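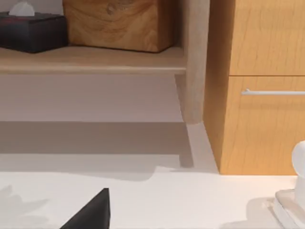
How to budget for a tabletop robot arm, simulation first

The arm is usually the line everyone argues over, and it is rarely the line that breaks the budget. The steps below follow the order we use at Sitby when a small lab or workshop asks us for a plan. Have a spreadsheet open before you start.

Step 1. Write down the task

One sentence is enough. "Pick up small household items from a desk and put them on a shelf" tells you the reach, the payload and the kind of gripper. "General manipulation" tells you none of that, and you will end up paying for reach you don't use.

Step 2. Plan the simulated desk before the real one

Build the work area in software and run the arm model there. Budget 14 working days for one person to set up the first desk. Give the shelf, the tabletop and any drawers their real dimensions, and check that the arm can get to the back of the table without hitting the shelf.

Put these under simulation:
Software seats
One workstation with a suitable graphics card
Object models, bought or made

Step 3. Choose the objects

Mix the shapes. You want something tall and light, something with handles, something with leaves or other thin parts, and something low and flat. Buy models in a set if you can. The Wukum household set has 421 models and one license fee, and it works out cheaper than buying them singly once you need more than 18.
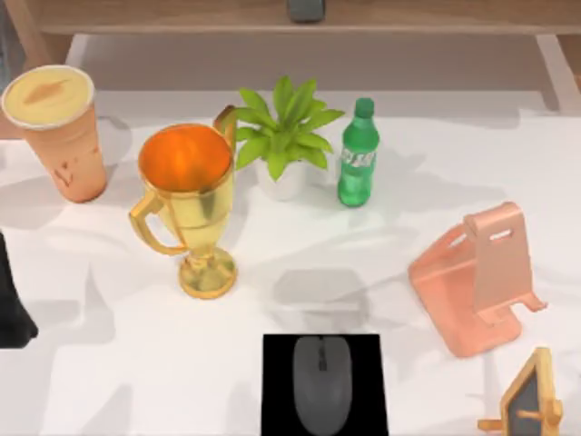

A simulated desk with mixed objects: cup, trophy, plant, bottle, phone stand and mouse.

Step 4. Price the arm with everything attached

Ask for one quote that covers the arm, controller, gripper, mounting plate, cables and emergency stop. Gajdoš and Ponlow both sell arms in this size. Ponlow includes the mounting plate and Gajdoš lists it separately, so compare totals. Add a spare set of gripper fingers to the order.

Step 5. Add the costs that come later

Shipping and import fees
A table that doesn't move when the arm does
Real copies of the simulated objects, with duplicates of anything breakable
200 hours of operator time for the first year
Service or an extended warranty

Step 6. Set the order of spending

Release the simulation money first. Hold the arm order until the task runs in software with the reach you plan to buy. If the arm needs a longer reach, change the quote at this point and update the table size to match.

Quotes in this market tend to expire after a month or two. If your budget closes in November, ask for them in September.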